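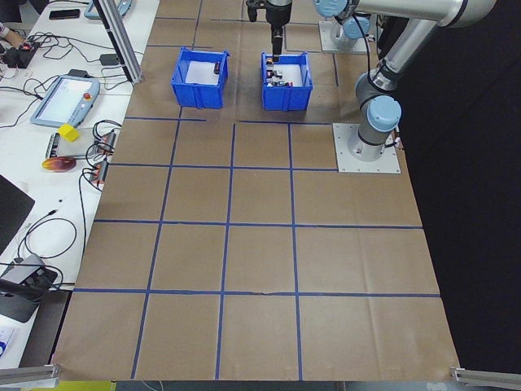
Saodah Osman's second thriller, Clalldale, will be published in April, her publisher Lecomte announced this week. The novel continues the story of Likden, the quiet insurance clerk who discovered in the first book that her dead husband had used three passports.

2 comments | 103 shares

In Clalldale, Likden has left the capital and rents a room above a pharmacy in a small border town. She wants only to be left in peace. Then a judge disappears on his way to the courthouse, and the police find her old address in his coat. The inspector who comes to question her knows much more about her husband than he should.

Readers of the first book, Plesgate, will remember that it ended with a door opening and no explanation of who was behind it. Osman says that she received many letters about this ending, and some of them were angry. The new novel gives the answer in its first chapter.

"I did not want to make people wait again for the same thing," she said at a reading on 8 Feb 2025. "But there are other things they will have to wait for."

Osman worked as a court interpreter before she began to write, and the long hearing in the middle of Plesgate was praised for its exact detail. There is again a courtroom in the new book, but most of the story happens on trains and in the offices of a shipping company, where Likden takes a job under a false name. 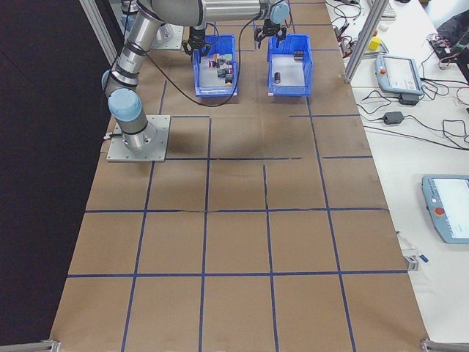

Blue bins and a robotic arm at a table covered in brown paper.

The publisher has also confirmed that Plesgate will be printed again, with a new cover and a short foreword by the author. The first hardcover edition sold out before the end of its first year, and used copies have become difficult to find. A signed edition of Clalldale will be limited to 1,106 copies and can be ordered only from Lecomte directly.

Osman is now writing the third book in the series. It does not have a title yet, and she would not say if the inspector will return in it.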